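Clisen compares hand-held grippers on household objects

Clisen has begun a comparison of finger pads for hand-held grippers, the company announced on 22nd November. The trial is run with Prasard, which looks after the test list, and covers more than 123 everyday objects, mostly small ones such as watches, books and earbud cases.

Each object is picked up five times with each pad and set down again in an open tray. Smooth, rounded cases are scored separately from the rest. 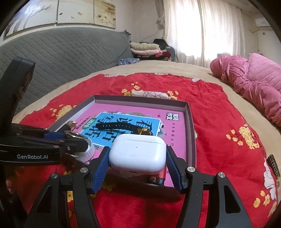 Sessions take place in ordinary homes – a change from the bench tests Clisen ran in August. Operators work with a gripper in each hand, and a pick counts only if the object stays put for six seconds.

Prasard will pass the scores to Ota, where the controller settings are being worked out. A second round, using pads from Kashyap, is planned once the first is finished.

Contact us | © Clisen | Back to top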